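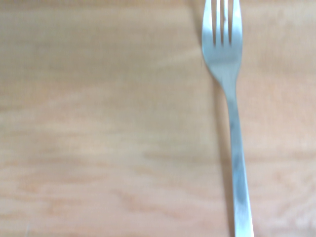

Picking up a fork is harder than anything they asked us to do last year, according to Rónán Daly, and he would know, he was on the team that dropped the egg cup.

The Zotville High robotics club has until Thursday to get its arm setting a table. Fork, knife, spoon, cup. Four items, one arm, no hands allowed past the tape once the clock starts. The contest is the Culska Table Challenge, held in the gym at Culska Middle School, doors at 9 a.m., and the club was still arguing over fork code when we stopped by after last bell.

The arm is called Dreva. Named by vote. It's the second arm the club has built, the first one (no name, just "the arm") got stripped for motors over the summer. Dreva has six joints, a two-finger gripper and a small camera at the wrist, so the software gets a view straight down at whatever it's supposed to grab.

The fork is the trouble. Flat, shiny, thin in the neck. A cup stands up and waits for you. A fork lies there, and the gripper has to come down almost to the tabletop to get under the edges without jamming its fingertips into the wood. Too high and it closes on air. Too low and the whole arm stalls and throws an error, and someone has to walk over and hit reset.

"We've got 233 tries logged on the fork alone," said Zawadi Rotich, a junior, scrolling through a spreadsheet on a laptop with a missing key. "The spoon took us one afternoon. The knife is okay. The fork I dream about."

Every try gets a row. Where the fork was, which way it pointed, did it pick up, did it drop. The drops have their own column, with notes. Some notes are useful ("slid at neck, left finger first"). Some just say "no."

What the club does is collect wrist pictures, with a fork set down at all kinds of angles and positions, and use them to train the part of the program that guesses where the handle is. They have 3000 pictures so far. Students took turns after school, nudge the fork, snap, nudge the fork, snap. Freshmen did a lot of it. There was a chart for whose turn it was and the chart was not always obeyed.

Blur has been a headache too. If the arm is still moving when the camera fires, the edges go soft and the program gets less sure of itself. So now there's a pause built in before each look. Costs time. Time is points.

Scoring works like this: 40 points for a full place setting, fewer if something lands crooked or outside its box. Each team gets two runs and keeps the better one. Touch the arm during a run and you lose the item it was holding. Knock the cup over and you lose the cup, plus whatever it rolls into.

Last year Zotville finished fifth with the old arm. The task then was breakfast, which meant an egg cup, which is how Daly got his reputation. He has asked people to let it go. They haven't.

Coach Theresia Gruber teaches physics in room 12 and runs the club three afternoons a week, more before a contest. She's mostly hands off. She'll ask a question and then go grade papers in the corner.

"They wanted to swap the gripper fingers again on Monday," Gruber said. "I asked what happens to all the numbers they tuned for the old fingers. Long silence. They kept the fingers."

The fingers they kept are printed plastic with strips of rubber glued on the inside. Earlier sets had foam, which gripped fine and then started shedding. A pair made from cut-up mouse pad did surprisingly well with spoons and is being saved in a drawer as backup.

There's a split in the club over where to grab. One group says neck, where the fork is narrowest and the fingers don't have to open much. The other says lower down the handle, where it's flatter and there's more metal to hold. Neck grabs are quicker but the fork tends to swing when the arm lifts. Handle grabs hold steadier and miss more often. As of our visit, the handle people were winning, barely. Rotich is a neck person. She'd like that on the record.

Reflections come up a lot in conversation. Lamp on one side of the table, the program does fine. Move the lamp and it sometimes takes a bright spot on the metal for the end of the handle. The gym at Culska has high overhead lights and windows along one wall, and no one from Zotville has been able to test there. The team did turn the classroom blinds up and down for most of one afternoon, taking pictures the whole time, hoping that covers it.

Mathias Eberhard, a senior, wrote most of the motion code and has been in the club since ninth grade. He'd like to win one before he graduates but says he'd settle for a clean run.

"One time all four, nothing crooked," he said. "We did it once in practice and the laptop wasn't recording. So that doesn't count, I guess. It counts to me."

Did he see it himself? He did. Rotich did too. Daly was getting chips.

Money is tight but ok. Dreva's motors came mostly out of the old arm, and a local hardware store, Nägeli, gave the club a tabletop offcut and a box of screws, plus a discount on the clamps. The rest came from a bake sale and a car wash in September. Entry fee is $40 a team, paid by the school.

The bigger expense was the controller board, which died two weeks ago in the middle of a spoon run. Smell and all. The replacement took six days to arrive, and for six days the club had no working arm, so they practiced setup instead. Unload, clamp the base, plug in, calibrate, done. They've got it down to under eight minutes. Teams are given ten.

Edeltraud Zwahlen, who is running the contest for Culska this year, said by phone that the table layout won't be announced ahead of time. Items start in marked zones but the angle is up to the judges, and it changes between runs. She said last year too many teams had memorized one layout and were basically playing back a recording.

That suits Zotville, Eberhard figures. The camera program was built for forks lying any which way. Teams that hard-coded their moves are going to have a bad morning. Then again some of those teams are very fast, and if a judge happens to set the fork down straight they could get lucky.

Practice the day we visited went like so. First run, cup good, spoon good, knife good, fork missed. Second run, everything missed, because somebody had bumped the table. Recalibrate. Third run, fork picked up clean, lifted, carried over, and let go a little early so it bounced out of the box. Groans. Row 233 in the spreadsheet, note reads "ARGH but good grab."

Fourth run didn't happen, the late bus was leaving.

The plan from here is simple enough. No more hardware changes, Gruber is holding them to it. Release height gets lowered a hair so the fork doesn't bounce. The pause before each look might get shortened if the pictures stay sharp. A spare laptop goes in the van, and this time it will be set to record from the start.

Club members also have to write up a one-page team report for the judges, which is worth a few points and which as of press time consisted of a title. Daly has been assigned to finish it. He'd like it known that he volunteered.

The first run at Culska is set for 9:30 a.m., with Zotville going up to fourth or so in the order depending on check-in. Second runs start after lunch. Spectators are free, bleachers on the north side only, and please no flash photography near the tables. Snacks will be sold by the Culska band boosters, cash only.

The Zotville club meets in room 12 and takes new members anytime. You don't need to know how to code. Students who are intrested can see Ms. Gruber before first bell or just show up after school, someone will hand you a fork.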